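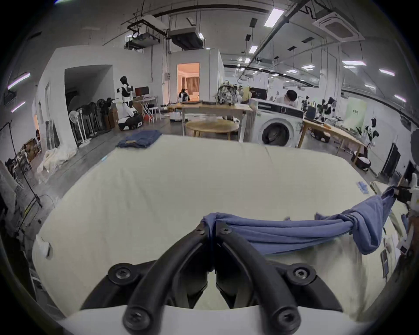 Why does it take two people-sized hands' worth of practice to teach a robot to fold a T-shirt?

Cloth has no fixed shape, so every attempt starts from a slightly different place, and the robot has to be shown a lot of different starts before it copes with a new one. A cup looks like a cup whichever way you turn it. A shirt picked up by the sleeve and the same shirt picked up by the hem are close to being two separate jobs.

We have been working on laundry since the start of the year under the Fenari project, and this item is an update for members who have asked how the recording is going.

Most of the recording is done with hand-held grippers. The person doing the folding holds one in each hand and works the fabric with the jaws instead of with fingers. The robot isn't involved at that stage. What we keep is the view from the gripper, where each gripper was, and how far the jaws were open. Later the same movements are used to train the arms.

The other way is remote control, where an operator drives the arms directly and watches what they do. We still use it for the final checks. It is slower, and people get tired of it sooner, but it never produces a movement the arm can't make. With the hand-held tools it is easy to reach too far or turn a wrist in a way the arm has no joint for. Gunārs Paulauskas goes through the recordings and throws those ones out.

The set now has 2940 recordings in it that passed his check. Of those, 400 are trousers and the rest are shirts and small items. Trousers are behind for a simple reason: denim is stiff and heavy, the jaws slip off the waistband, and people would sooner do shirts. We would like the next block of sessions to be mostly trousers.

A few things have changed in how we ask people to work.

Start from a mess. Early on, people were laying the shirt out nicely before they pressed record, and we ended up with a lot of very tidy folding and very little untangling. Drop the garment on the padded surface and begin from there.

Keep both grippers in play. If one side is only holding the fabric still, that's fine, but don't park it off to the side. The training treats a parked gripper as part of the job, and the arm will learn to park as well.

Leave your mistakes in. If the hem slips out of the jaws, pick it up again and carry on. A recording with a slip and a recovery is worth keeping. Stop only if the garment goes on the floor.

Don't rush the last fold. Vija Šimkus compared sessions in the first week of March and found that most people speed up towards the end, and the arm then drops the shirt at the same point.

Larger flat pieces are next on the list. A sheet is harder than it sounds, as the arms can't reach both far corners at once and the person doing the showing can, just by leaning. We are asking everyone to stand in one spot and bring the fabric towards them. 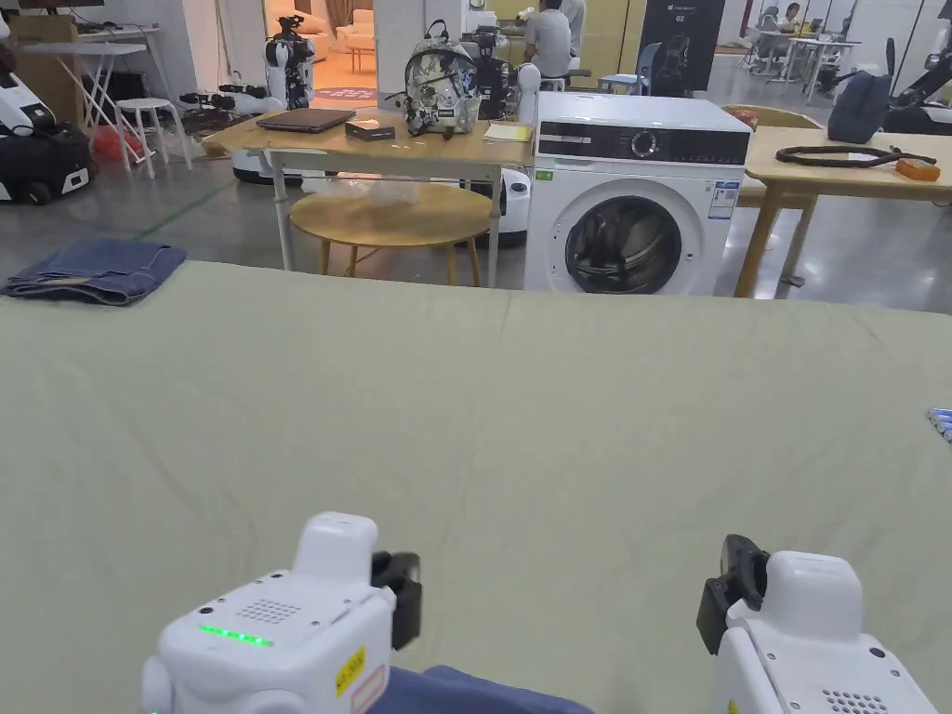 Kaja Liepiņa wrote in after the last newsletter to ask whether left-handed people should swap the grippers over or work the way the instructions show. She had done her first 14 recordings leading with the right, found it awkward, and wondered if they were any use.

They are, and all of them have been kept. Please lead with whichever hand you normally would. The left gripper stays in the left hand and the right in the right, as the two are matched to the arms, but which one does the pulling is up to you. We have very few left-led recordings and could use more.

Edgars Koppel has rewritten the instruction sheet to say so. The new version also covers charging and how to wipe down the jaws between sessions. Old copies can go in the recycling.

If you would like to take a session, send Deividas Org your name and the times that suit you. No experience with robots is needed. The first visit includes a short practice that isn't recorded, and you are welcome to bring your own clothes to fold, provided they are clean and have no sequins.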